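Open Day at Serketti: Visitors' Gallery

Serketti opened its office to visitors on 27 May 2026, from late morning until early evening. The company builds data tools for robot training, and this was the first time people from outside could walk through, ask questions and pick up the hand-held grippers for themselves. Admission was free, but you had to sign up, and the list closed at 60 names. Most of the people who came were students, teachers and people from small manufacturers nearby, plus a few parents with older kids.

This page collects the notes and pictures from the afternoon for those who attended and for those who were on the waiting list. The pictures come last, after the notes on each stop.

How the day ran

Visitors checked in at the front, got a sticker with their first name on it and were put in groups. Each group had one guide. Korkor Dankwa led the English-language groups and had the longest day of any of the staff. The tour took 40 minutes, and after that people could go back to whichever stop they liked.

The regular work went on during the tours. Visitors were asked to keep to the walkway and to leave bags at the check-in table, and that worked fine apart from one lost umbrella. It is still at the front desk.

Stop one: the introduction

The opening talk was short. Dankwa explained that a robot arm can be taught a task from recordings of people doing that task. A person holds a gripper by hand, does the job the way they normally would, and the camera on the gripper records it. The recordings from many sessions go into one set, and a model is trained on that set.

She showed two clips from a kitchen task and one from a sorting task. The sorting clip was sped up. A visitor asked why the person in it kept dropping the same sock, and she said that dropped items are kept in the set and labeled, along with the pickup that follows.

Stop two: Kekeo

Kekeo is the company's in-house program for reviewing recordings. A reviewer watches each one, marks where the task starts and stops, and flags anything that should be looked at again. There were 422 recordings in the queue when the first group sat down. Visitors could try marking a few from a practice set, and their marks were compared with those of a trained reviewer.

The most common mistake was starting too late. People tend to mark the start when the fingers touch the object, and the reviewers mark it when the hand begins to move toward it. A teacher in the second group asked if she could use the practice set in class. We have sent her a copy, and other schools can request one through the contact form.

Stop three: Vídalín and Ternulier

These are the names of the two projects the company is working on this year. Vídalín is about household chores, mainly folding, stacking and putting away. Ternulier is about cables and small connectors, and it has been the slower of the two. A cable never lies the same way twice, and a plug has to be turned the right way before it goes in. The Ternulier group had a board on hand with sockets at different heights, and visitors were invited to plug in a lead with one hand while keeping the other behind their back. It was harder than most of them expected.

There were good questions at this stop. Someone who works in electronics repair wanted to know if the gripper could feel how hard it was pushing. The version used at the open day cannot. The group is testing a force sensor, and if the tests go well it will be used in recordings starting in October.

Stop four: hands on

The last stop was the one people had signed up for. Visitors took turns with the hand-held grippers after a short lesson on how to hold them and how to open and close the fingers. The advice was the same for everyone: slow down, keep the wrist loose and look at the fingertips instead of the handle. Those who had never held one before usually needed a few minutes before it felt natural.

Nothing recorded during the visitors' turns goes into a training set. Those files were deleted at the end of the day.

Pictures
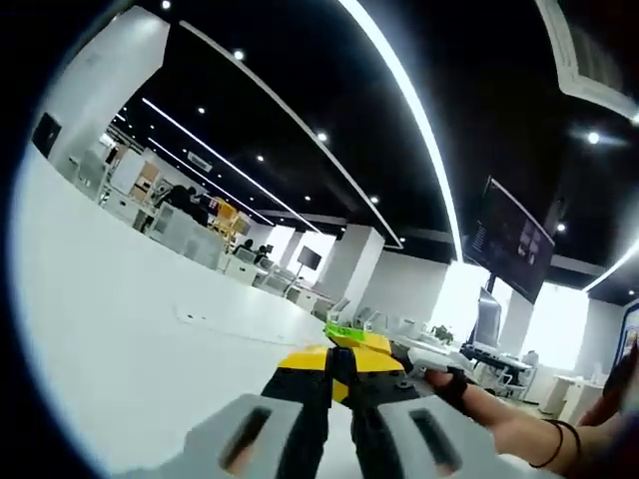
Yellow jaws up front and a hand coming in from the right. The office runs on behind, with its white workstations and orange-yellow chairs. 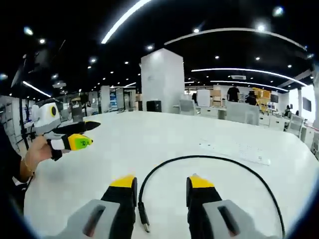
A thin black cable on the white table, its plug end between the yellow fingertips. A second hand-held gripper comes in from the left.

Several visitors asked about buying a gripper or borrowing one for a school. They are not for sale at the moment. Schools can ask for a loan of 2 grippers for one week, with a laptop and a set of practice tasks included. Send the name of the school, the age of the students and the dates you have in mind. Loans are handled in the order the requests come in, and the summer weeks are already taken.

We also had requests for a longer session at the cable board. The Ternulier group has agreed to run one for adults, limited to a small number of people so that everyone gets enough time. People from the waiting list will hear first.

If you were at the open day and filled in a paper comment card, thank you. The main complaints were that the opening talk was hard to hear from the back and that there was nowhere to sit between stops. Both will be fixed before the next one. If you left without filling in a card, you can still write to us through the contact form, and please mention which group you were in.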